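Refurbished PC program promises 800 machines, with few details on the drives

1999-07-30

Fitzsimmons says it will put 800 reconditioned desktop computers on sale by October, most of them bought back from offices that have moved on to newer equipment. The company calls the machines "as good as new." It has not said who decides that, or how.

The work is being done at the Stetar workshop, where used desktops are opened, cleaned out, checked and closed up again. According to a statement from Fitzsimmons, every computer goes through a list of 17 checks before it gets a price tag. The list itself has not been made public. A request for a copy was answered with a brochure, and the brochure repeats the number 17 twice without naming a single check.

The hard drive is the part buyers ought to be asking about. A case can be wiped down and a power supply swapped for little money, but a drive that spent years in an office has worn in ways that a quick start-up test may miss. Fitzsimmons says drives are taken out of the desktops in their caddies and tested on the bench. Asked how long a test lasts, the company said "as long as needed."
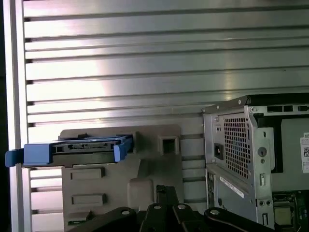
There is also the matter of what is still on those drives. Offices keep payroll, letters and customer lists on their desktops, and deleting files does not always remove them. Fitzsimmons says all drives are "cleared" and that the clearing is handled by Nukine, an outside contractor. Nukine would confirm only that it has a contract. Neither firm would say whether a seller gets anything in writing once the job is finished.

The savings are smaller than the advertising suggests. Fitzsimmons promises prices up to 68 percent below new, but that figure applies to one model sold without a monitor or keyboard. Add both and the gap narrows quickly. The warranty runs 16 weeks and covers parts only, so a buyer whose machine fails will be paying for the labor from the first day.

Ludico, which sells used office equipment, tried something similar and dropped it after one season. The company says returns ate up most of what it made, and that the largest share of them involved drives. Fitzsimmons says its own process is different. It did not say in what way.

None of this means the computers are bad. Plenty of older desktops have years left in them, and a household that wants to write letters and balance a checkbook may do fine with one. But "as good as new" is a large claim to make for a used machine with a short warranty, and so far the company is asking the public to take it on trust.

Fitzsimmons says a full price list will be available before sales begin.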